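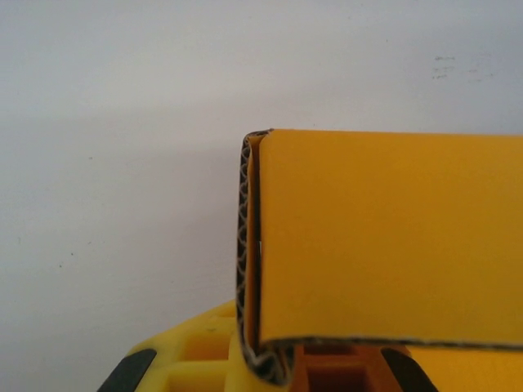
Finn Hollmann and Gisela Stüber
April

3.2 What people do with a piece of cardboard once the box is gone

Section 3.1 dealt with boxes that were still boxes. The present section takes up the larger and less dignified class of material: pieces that have been cut from a carton, folded at least once, and kept. Our inventory of household and workshop storage in Nunside produced 1,313 such pieces, of which 80 were colored on one or both faces. We had expected the colored ones to be saved for their looks. Their owners were mildly insulted by the suggestion and told us they were saved for being stiff.

Whether a kept piece is any use depends mostly on its fold. Corrugated board consists of a fluted sheet glued between two flat liners, and it bends willingly in one direction only. Folded parallel to the flutes, it gives a fairly crisp line. Folded across them, it has to crush every arch it meets, and it does so with poor grace. The outer liner is pulled round the bend while the inner one has nowhere to go and wrinkles. A piece doubled over without scoring therefore tends to end in a rounded shoulder, and pressing on it harder improves the shoulder very little. The second author pressed on a great many of them before conceding this.

Figure 4 is a case in point. The board is yellow and has been folded back on itself, with a rounded bend at the top and the front flap lying over a second layer. The flap's face is smooth and matte. Seen from the side, the fluting is regular for part of its height and crumpled near the bottom, where the edge also bows out a little. Along the cut lower edge of the flap a thin line of the grey-brown core shows, slightly wavy.

Figure 4. Folded yellow corrugated board against a white wall.

We scored the edges of all 80 colored pieces by eye, as open (arches intact), mixed (arches intact in places), or closed (arches flattened). Two raters working separately agreed on 76 of them. The remaining four were settled by discussion, which took longer than the scoring. Figure 4 was entered as mixed. Most of the colored pieces were mixed as well, and we came to regard this as the natural resting state of cardboard that has been owned by anybody.

Crushed flutes matter because they don't come back. A closed edge has lost most of its stiffness and will not stand up on its own, though it still serves perfectly well under a table leg. Respondents knew this without having a word for it. One woman sorted her stock by squeezing each piece between finger and thumb and listening. We tried the Gornix edge gauge on the same stack and got nearly the same order — more slowly, and with a calibration sheet.

Color had one effect we had not planned for. A cut through tinted board exposes a core of a different shade, and several respondents disliked that enough to turn the cut edge to the back or run tape along it. None of them did so with plain brown board, however ragged. Cheng's term for this, "edge shame," is a little grand for the evidence, but we have no better one and use it in Section 3.3.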